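Visita a Priststead: una mañana esperando un café

Llegué a Priststead a las nueve y media de una mañana de julio, en ayunas de cafeína por decisión propia. El programa de la jornada de puertas abiertas prometía, entre otras cosas, «preparación autónoma de café a partir de demostraciones humanas», y me pareció una falta de respeto presentarme ya desayunado. Aviso para quien piense ir el año que viene: desayunen.

El edificio está al final de un polígono sin una sola sombra. En la entrada dan una acreditación, un plano fotocopiado y una botella de agua con el logotipo de Asante, que patrocinaba algo, no supe qué. El plano llevaba 7 paradas numeradas y un recorrido en flechas que me hizo pasar dos veces por el mismo almacén de palés. Me salté la charla inaugural (estaba llena, y el aire acondicionado también se la había saltado) y me fui directo al grupo de manipulación, en la planta baja.

El proyecto se llama Hurevex y la pregunta que se hacen es menos vistosa que el cartel. Enseñar a un robot de dos brazos a hacer una tarea doméstica copiando a personas ya se hace en muchos sitios: alguien lo maneja a distancia, se graba todo y luego una red aprende a imitarlo. Lo que quieren saber en Priststead es cuántas de esas grabaciones sobran. La investigadora que nos atendió lo explicó con una franqueza poco habitual en un folleto: habían grabado 2000 demostraciones de la misma tarea, con mucho esfuerzo y bastante aburrimiento, y sospechaban que una parte importante no servía para nada o, peor, estropeaba el resultado.

El método, al que llaman Corham, consiste en puntuar cada demostración antes de entrenar. Lo cuento como lo entendí, que es de pie y detrás de un señor muy alto. Se entrena primero un modelo malo, rápido, con todo. Después se mira en qué grabaciones ese modelo duda más de lo razonable: el operador que se lo pensó a mitad de camino, el que agarró el vaso, lo soltó y volvió a agarrarlo, el que dio un rodeo enorme porque le sonaba el teléfono. Esas grabaciones no se tiran enteras. Se cortan por los tramos dudosos, se vuelve a puntuar lo que queda y solo entonces se decide. Al final sobrevivieron 1175, y con ellas se entrena el modelo bueno.

Pregunté si el criterio no acababa premiando a los operadores más sosos. La respuesta fue que sí, bastante, y que lo tienen anotado como problema. Un robot que aprende solo de gente que nunca se equivoca no sabe qué hacer cuando se equivoca él, y se equivoca con regularidad. Por eso ahora guardan aparte un montoncito de tropiezos bien resueltos y lo van mezclando con cuentagotas. Cuánto hay que echar no lo saben todavía. En la pared tenían una gráfica con la curva subiendo y, a partir de cierto punto, bajando otra vez; alguien había dibujado a lápiz una cara triste en la bajada.

El resultado que enseñan es que el modelo entrenado con la selección va mejor que el entrenado con todo, en esta tarea y en esta mesa. Lo repitieron tantas veces, lo de «en esta mesa», que acabé apreciándolo. Cambiar la bandeja de sitio es una cosa; cambiar la cafetera por otra es, según nos dijeron, «otro artículo». Un visitante quiso saber si funcionaría en su cocina. Le preguntaron cómo era su cocina. Empezó a describirla y vi cómo se les iba ensombreciendo el gesto.

La tarea está dividida en etapas: vaso, cápsula, máquina. Parece poca cosa hasta que uno se pone a ello, y nos dejaron ponernos. Hice 2 intentos con los mandos de teleoperación. En el primero empujé el vaso con mucha decisión en la dirección contraria. En el segundo llegué hasta las cápsulas y me quedé allí un buen rato, con la muñeca torcida, decidiendo si la pinza estaba delante o detrás. Mis grabaciones, me aseguraron con amabilidad, no entrarían en el conjunto. Una cosa que no esperaba: lo transparente es lo que peor llevan, ellos y el robot. Un vaso claro sobre madera clara, con la luz dando en la mesa, es un objeto que la red tiene que creerse más que ver.

También me llevé una discusión a media voz entre dos doctorandos sobre si puntuar por tramos fijos o por etapas de la tarea. Uno defendía los tramos fijos porque son cómodos; el otro decía que partir un agarre por la mitad era una barbaridad. Llevaban así, calculo, desde el invierno. En la versión que se enseña han ganado las etapas.

El resto del recorrido lo hice más deprisa. Hay una sala de calibración en la que no se puede tocar nada y un pasillo de pósteres donde no cabía nadie más. La cantina estaba cerrada por la jornada de puertas abiertas, decisión que me sigue pareciendo digna de estudio. Para volver, el autobús pasa cada hora y para al otro lado de la rotonda, no donde dice el plano.

Dejo dos fotos del puesto de trabajo de Hurevex.

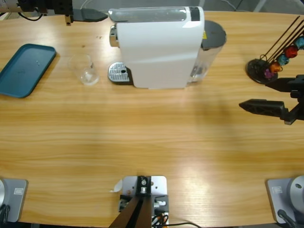
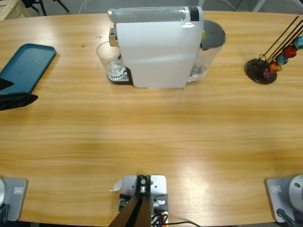 El puesto del café en Priststead: en la primera, el vasito está sobre la mesa, a un lado de la rejilla; en la segunda hay un vaso encima de ella. Las cinco cápsulas, en su soporte en ambas.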